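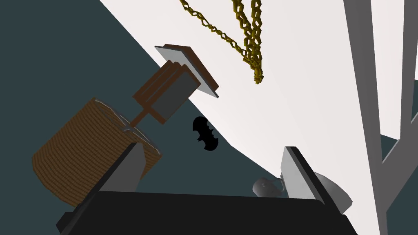 The first thing a new operator at Porkeck learns is how to lose an arm. You put on the headset, take a controller in each hand, and within a minute or two one of the robot's hands has wandered off somewhere over your shoulder while you were busy looking at the other one. It's wonderful fun and slightly alarming. The cure is the wrist view, a small window that shows the room as the robot's own hand would see it, with the two gripper fingers always at the bottom of the picture and everything else swinging about behind them. A room you have just walked through on foot, so to speak, becomes a place of gold chains hanging at a slant and a big wooden drum looming up on the left, and you have to work out from that which way is down. New people tilt their heads. After a few days they stop.

I spent the better part of a week in the Porkeck studio, on the second floor of a former shoe warehouse in Paredes, and I tilted my head the entire time. I had come to see how you teach a robot a chore by doing it yourself, with the robot's arms in place of your own. The robot, in this case, has no weight and can't break anything. It lives in a piece of software called Wudness, along with its tables, chairs, taps and knickknacks, and the people who drive it sit in swivel chairs at a row of desks with a lot of half-empty water bottles between them.

The idea is simple enough to tell a child. A person does a task while the computer writes down everything: what each camera saw, where each joint was, when the fingers opened and closed. Then the person does it again, and again, with the furniture moved and the objects swapped. A learning program chews through all those recordings and tries to find the thread that runs through them, so that when it meets a new table with a new thing on it, it has a decent guess at what a hand ought to do next. People in the trade call each recording a demonstration, or a demo, and they talk about demos the way bakers talk about loaves. There are good ones and flat ones, and there's always another batch to do before lunch.

What surprised me was how physical it is. I had expected something like a video game, and for the first half hour it felt that way. Then I was asked to pick up one small thing from a tabletop and hold it still, and my shoulders started to ache. You are reaching, really reaching, with your arm stuck out in front of you over an empty carpet. The Foseck controllers the studio uses weigh next to nothing, but an arm is heavy, and after a morning of it you know exactly how heavy. The regular operators work in blocks of 29 minutes, a number somebody settled on years ago and which everyone now defends with great passion. When the block ends a chime sounds, and the whole row puts its arms down and groans. 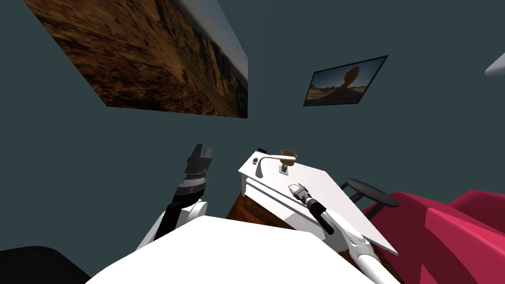
Small objects are the real test. A box or a bottle gives you room to be sloppy, because a gripper with two flat fingers can close on it from nearly any side. With something the size of a walnut you have to pick your angle before you start down, and keep to it. The operator beside me, who had been a dental assistant before this, had a lovely way of doing it. She would bring the fingers in low, stop a little short, roll her wrist a few degrees, wait, and only then go in. When I asked about the wait she said she was letting her own hand settle. The robot copies every tremble, so if you rush in while your hand is still arriving, the tremble goes into the recording, and some of it may come out again later in the robot's own behavior.

That is the part I found myself telling everyone about when I got home. The habits carry over! Operators who are left-handed produce demos in which the left arm does more of the leading. One man on the early crew always gave an object a tiny lift and set it down before taking it properly, the way you might test a suitcase, and a model trained on his batch picked up the same little bounce. They kept a clip of it on the office wall monitor for months. Nowadays the studio mixes its operators on purpose, with up to five people sharing the same task, so that no single person's quirks take over.

The two-armed tasks are where the fun is, and also most of the swearing. Your brain is used to running both hands at once without asking you about it. Through a headset that gift more or less disappears, and for the first few days you drive one arm at a time and park the other out of the way, usually pointing at the ceiling. There's no shame in a parked arm. Some chores only need one. But an idle arm has to be idle in a sensible spot, where it won't clip the table when the body turns, and the operators are fussy about it. They have a favorite resting pose, with the elbow tucked and the gripper up, and they get into it at the start of a run as naturally as a pianist sits down.

I asked why anyone would go to this trouble in a made-up room when there are perfectly good real ones downstairs. The lead trainer took me through it over coffee. A real robot has to be reset by hand after each try. Somebody has to walk over, pick the thing up off the floor, put it back and check that the arm hasn't knocked the camera. In Wudness you press a key and the room is fresh. You press another and it's a different room, with other pictures on the walls and the table moved over. An operator on a good day can get through 100 demos before going home. On the real arms, which the studio also has, two of them, bolted to a bench by the freight elevator, the same person would be glad of a third of that.

The price is that a made-up room lies to you in small ways. Things slide too easily or stick too hard. Cloth is a misery. Two solid objects pushed together will sometimes shiver like a pair of cold dogs, and once I saw a teacup leave the table at great speed for no reason anyone could give me. Operators learn these quirks and steer around them, which helps them finish the task but bothers the engineers, who would like the robot to learn about the world and not about the software. So each group of tasks is also done on the bench by the elevator, in smaller numbers, and the recordings are mixed. Finding the right mix is half of the engineering team's job, and they argue about it in the stairwell.

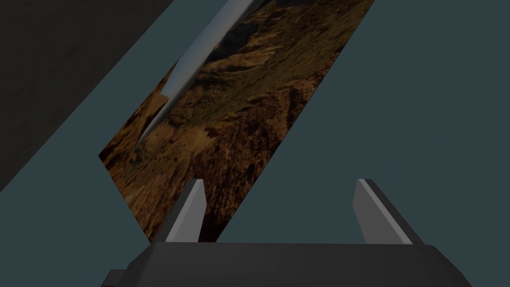 Getting lost is the other thing everybody has a story about. A wrist camera sits so close to the work that a slight turn of the hand can fill the whole view with something you weren't thinking about at all. You were over the table, you rolled your wrist to clear a lamp, and now you have no idea where the table went. The beginner's instinct is to keep turning until it comes back. This makes for long, looping, seasick recordings, and the trainers gently throw them out. What they teach instead is to stop, glance at the head view, find both arms, and come back along the path you took. It feels slow. It looks very calm in the recording, though, and calm recordings are the ones the program learns best from.

Or mostly. There is a lively difference of opinion here on whether the lost moments should be kept. One camp wants only clean runs, start to finish, with no fumbling. The other says a robot in someone's kitchen is going to end up facing the wrong way sooner or later, and it had better have seen a person recover from that. Last December the studio began keeping recoveries in a separate folder, clearly tagged, and the early tests with them looked good enough that there is now a weekly session given over to getting lost on purpose. I took part in one. You are handed a robot whose arms have been thrown into some silly position, and you have to bring it home and carry on with the chore. It was the best hour of my visit, and I would have stayed for another.

I wasn't good at any of this, I should say. My recordings were all marked as practice and kept well away from anything that might be used for training. But by my last afternoon I could bring the right arm across a tabletop and stop where I meant to stop, and I could do it looking only at the wrist view, with the room hanging at whatever angle it liked. The former dental assistant watched one of my runs over my shoulder. She pointed out that I had been holding my breath from start to finish, and that it showed, since the hand went perfectly still in the middle and then jumped at the end when I finally let go.

The operators do breathing exercises, as it happens, for a few minutes before the first block of the day. They stand in a row between the desks with the controllers hanging from their wrists by the straps, someone puts the kettle on, and at half past eight the first chime goes.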